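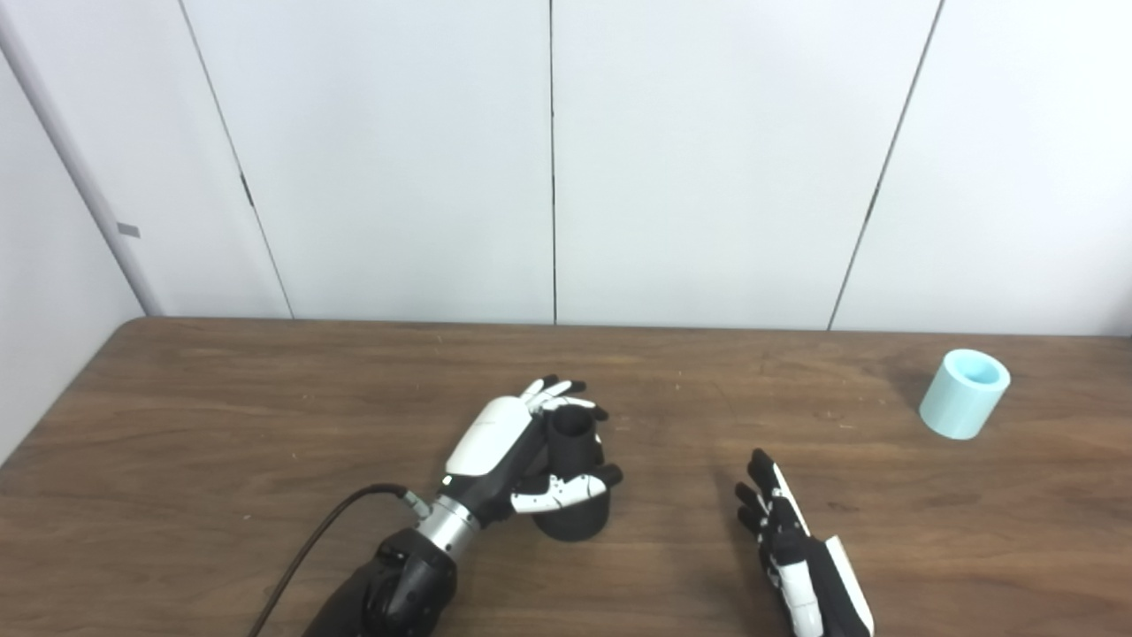 录双手示范，一条任务录多少遍才够用？

先录117条能用的，训一版看看，再决定往哪里补。我自己在 Zuden 这个项目上就是这么干的，一开始贪多，闷头录了一大堆，训出来才发现杯子几乎全摆在同一块地方，模型只认那一小块桌面，后面那堆等于白录。

所以这一页我想把在 Bakambridge 这间工作间里攒下来的土办法都写一写，都是双手递东西、拿杯子、摆杯子这类桌面活儿。没什么高深的，多数是我犯过懒、吃过亏以后才养成的习惯，想到哪儿写到哪儿，你挑顺手的用就行。

## 开工前先收拾桌子

桌子每次都擦，干布就够。木纹桌面很会藏东西，小碎屑趴在纹路里，人看着不碍事，几天录下来你会发现有一批视频里总有那么几个小白点，另一批没有。模型会不会因此学歪我说不准，反正我看着难受，擦一把也就半分钟的事。

擦桌子的时候顺便把桌上无关的东西全请走：胶带、螺丝刀、喝了一半的茶（对，我录过一整个上午，茶杯就在镜头里，然后标注的时候自己都分不清哪个杯子算任务杯）。要干扰物可以，单独开一个批次，文件夹名字写清楚。

灯也是开工前定好。我习惯顶灯全开，窗帘拉上。下午三点多太阳斜着进来，前后两条示范的桌面颜色能差出一截，如果你就想要这种变化，那太好了，专门挑这个钟点录；不想要就拉窗帘。最怕的是录到一半才想起来拉，一个批次里两种光，回头想分开都找不到界线。

## 杯子怎么选、怎么摆

颜色挑跟桌面差得远的，先让自己好过一点。我手头常用一只黑的、一只浅蓝的，在棕色木桌上都好认。黑杯子有个小麻烦：手指关节也是黑的，握上去以后杯子边缘和手指容易糊成一团，回看视频判断“到底抓稳没有”的时候特别费眼。浅蓝的就舒服多了。我的做法是新任务先用浅蓝杯子练手，手顺了再换黑的补一批。

摆放位置别凭感觉！人的“随便放”一点都不随便，我放十次有八次都在右手最顺手的地方。后来我在一张纸上画了格子，每格写个编号，开录前抽签，抽到哪格放哪格。纸只用来看位置，放好杯子就拿走，千万别留在桌上（留过，唉）。

还有几个小的：

- 杯口朝上放稳，录之前用手指轻轻推一下，晃的话就换个位置或者换个杯子。
- 空杯子先录，别急着装东西。装了豆子、珠子之后撒一次，收拾的时间够你录好几条。
- 两只手的起始姿势固定下来，张开还是半握，选一个，写在本子第一页。
- 每换一次杯子，先空录一条当分隔，整理的时候一眼能找到换杯的地方。

## 先单手，后双手

我知道大家都想直接录双手配合，看着过瘾嘛。但我劝你先把“一只手扶着、另一只手闲着”这种单调的录一批。闲着的那只手怎么闲，其实很有讲究：它要是每次都停在不同的地方，还时不时抖一下，模型会很认真地把这些抖动也学走。

我的规矩是，没轮到的那只手就停在自己那半边桌子上，张开，别动。操作的人这时候特别容易分神去挠头、看手机，手套或者手柄一动，机械手也跟着动。所以手机放到门口，挠头请先按暂停。

单手录到我闭着眼也能说出下一步该干嘛的时候，就可以加第二只手了。我一般从“一手扶一只杯子”开始，两边各干各的，互不交接。动作简单，可是眼睛要顾两头，头几条基本都废，别心疼。
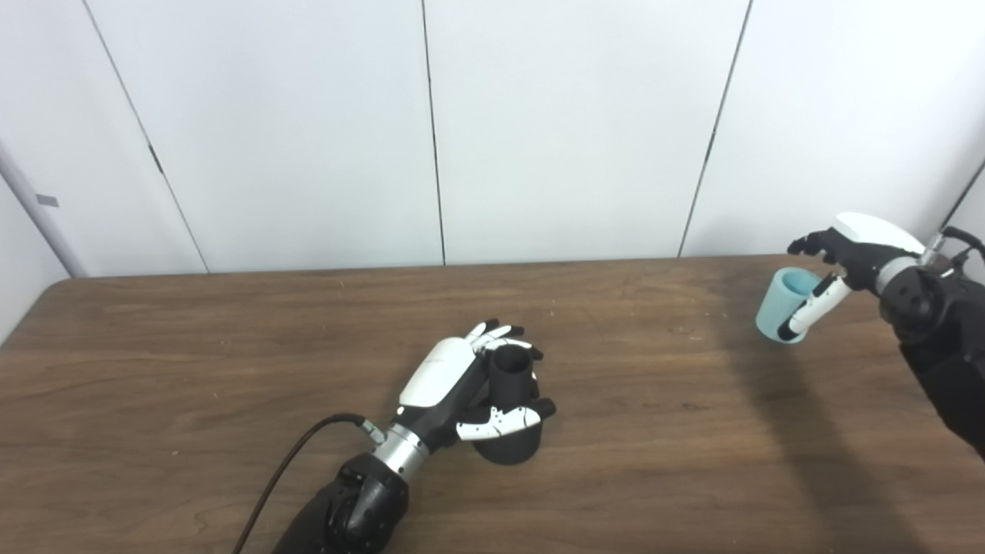 留言里有读者跟我唱反调，说两只手同时动的示范最好分开录再拼起来，一只手一条，干净，失败了也只废一半。我认真试过，拼出来的东西时间上总对不齐，左手已经到位了右手还在半路，看着就像两个人隔着墙干活。互不相干的动作也许能拼，只要中间有一步是你等我、我等你，我还是老老实实一口气录完。不过这位读者后面还补了一句，说自己会在两只手都停稳的时候多等一拍再走下一步，这个我学来了，非常好用！标注切段的时候省了好多力气。

说到等一拍，我现在固定成：抓稳，停一拍；抬起来，停一拍；再往下走。拍子多长看你自己，心里默念一个“好”字就差不多。不要每一步都停很久，不然训出来的动作会一愣一愣的，像在想心事。

## 线要管好

手腕上那根黑线，我跟它斗争了很久。

它的脾气是这样的：手往前伸，它就绷；手往回收，它就在桌上摊出一个大弯，弯得不巧就扫到杯子。我有一次录得特别顺，连着好多条都没出错，结果最后放杯子的时候线从旁边一兜，杯子倒了，滚到地上，还滚进了柜子底下。

现在的办法是开工前先做一遍“伸懒腰”：两只手慢慢伸到最远，再慢慢收到最近，左右各转一下手腕，盯着线看它往哪儿走。哪里会绷就从固定点多放一点出来，哪里会堆就往外侧理一理。线弯朝桌子外侧，别朝中间，中间是两只手要碰头的地方。

固定的话我用软的魔术贴，不用塑料扎带。扎带勒得太死，想调一点点都得剪了重来，剪的时候还提心吊胆怕剪到线。魔术贴在 Long 那家铺子里按卷卖，一卷用很久，记得买黑色的，亮黄色那种在画面里抢眼得不行。

插头也顺手按一按。我的顺序是先左手腕再右手腕，每次都一样，这样不会漏。按完看一眼指示灯，再去开录制软件。

## 交接的时候，先托后放

双手交接是最容易录出“看着成功、学了没用”的环节。人的手太聪明了，东西稍微一滑，手指自己就补上去了，你都没意识到。机械手跟着你补，画面里看不太出来，可那一下的动作是乱的。

我给自己立的规矩只有一句：接的手到位了，给的手才能松。扁的、圆的东西尤其要这样，下面那只手先托实，上面那只手再搭上去，两只手碰头以后停那一拍，然后才轮到谁松手。圆片状的东西边缘窄，手指又挡着，从头部的视角看过去经常只露一点边，所以别光靠屏幕，侧面架一个机位会放心很多。没有侧面机位也行，那就动作再慢一点，碰头的位置往桌子中间挪，离镜头视野中心近一些。

还有一个偷懒的办法，拿之前先想好“从哪儿拿、交到哪儿去、谁最后拿着”。我写成小纸条贴在屏幕边上，比如“左拿，中间交，右放”。听着很傻，可是录到后半程脑子发木的时候，真的会忘了自己这条是左给右还是右给左。

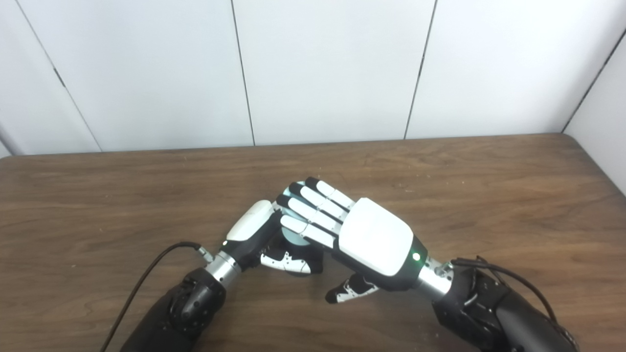 ## 失败的那些别急着删

以前我一失手就按删除，图个干净。后来要查“为什么模型老在抬杯子这一步卡住”，想找几条类似的失败来对照，一条都没有，全让我自己删光了。

现在我分成三堆。顺利的放一堆；中间出了岔子但救回来了的放一堆，比如杯子歪了又扶正；彻底砸了的放一堆。第二堆别小看，模型上手以后总会遇到杯子歪一点的情况，它要是从来没见过怎么扶，就只能硬着头皮往下走。我后来会故意录一些：杯子先摆得偏一点，或者抓得低一点，再慢慢调整回来。故意录的要在名字里注明，不然过两周连自己都会以为是手艺退步了。

命名我是这么写的：任务，杯子颜色，哪只手先动，批次号，结果。中间用下划线，不用空格，不写“最终版”“最终版再改”。Jisau（我们自己凑合写的那个录制小工具）会自动补时间，别的都得手填，我嫌麻烦就做了几个快捷键，按一下填一段。你用别的工具也一样，能少打一个字就少打一个字，打字多了必出错别字，一出错别字脚本就漏文件。

## 一轮录多久

我一轮录11条，录完站起来走走，歇10分钟。不多不少就这个节奏，试过再长的，后面几条明显变毛躁，手会越来越快，停的那一拍也不见了。

歇的时候别光歇，挑头一条和最后一条并排放一遍，快进着看就行。看什么呢：

1. 起始姿势一样不一样。
2. 线有没有跑进中间来。
3. 杯子从头到尾都在画面里没有，尤其是抬高的时候。
4. 放下的时候是稳稳落桌，还是离桌面还差一点就松了手。

第四样我栽得最多。从头顶看下去，杯底离桌面差那么一点点根本看不出来，听声音反而准，“嗒”一声脆的多半是掉下去的，闷闷的才是放下去的。有录音的话留着，回看时很管用。

如果两个人轮着操作，就按轮换，别在一轮中间换手。每个人的习惯差别大极了，有人喜欢从上面扣，有人喜欢从侧面包，有人抓杯子像抓救命稻草。这些差别是好事，可要记下来是谁的轮次，用甲、乙代替就行。训出来的动作忽左忽右的时候，先看看是不是两个人的抓法各占一半。

## 一只手托着，另一只手从上面来

有朋友发邮件问过这种动作怎么录才不打架，我单独写一段。

托着的那只手定住，别去迎上面那只。你一迎，两边都在动，距离全靠猜，手指尖很容易磕在杯沿上。上面那只手先到杯口上方，悬着，停一拍，看清楚手指朝哪边，再往下。手背大，从头部视角看会把后面的东西盖掉一块，所以我会让托着的手稍微往外侧偏一点，杯口露出来，自己也好对准。

杯子可以朝接的那只手略微倾一点，比端得笔直好接。倾多少没有标准答案，我是每条都稍微变一变，正好当多样性用了。力气方面，托的手握住杯身下半截，手指别伸过杯口，给对面留地方。

磕到杯沿怎么办？停，退回悬着的位置，重新来。不要顺势一抓蒙混过去（我知道你想），那种条目扔进“救回来了”那一堆，别混进顺利的里头。

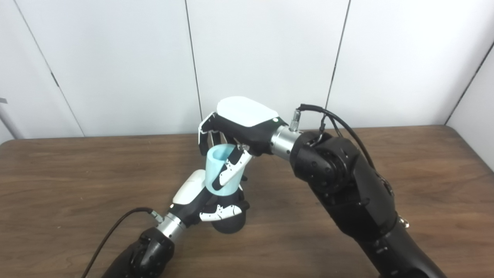

## 收工那几件小事

两只手先回到起始姿势再断电，别让它们举在半空里。杯子擦干净倒扣在架子上，颜色分开放，第二天开工抽签就不用到处找。

硬盘拷2份，一份留在工作间，一份带走。拷完随便点开一条看看能不能播，我吃过只拷了文件夹壳子的亏，那天是星期四，整整一下午的活儿，全没了，气得我晚饭都没吃好。

本子上写三行字：今天录了什么任务，哪里别扭，明天从哪格开始。别扭的地方一定要当天写，“右手放杯子总偏外”这种话，隔一夜就只剩个模模糊糊的印象。

我下回打算试试带把手的杯子，还没想好把手朝向该不该也拿去抽签，有录过的朋友给我留个言吧！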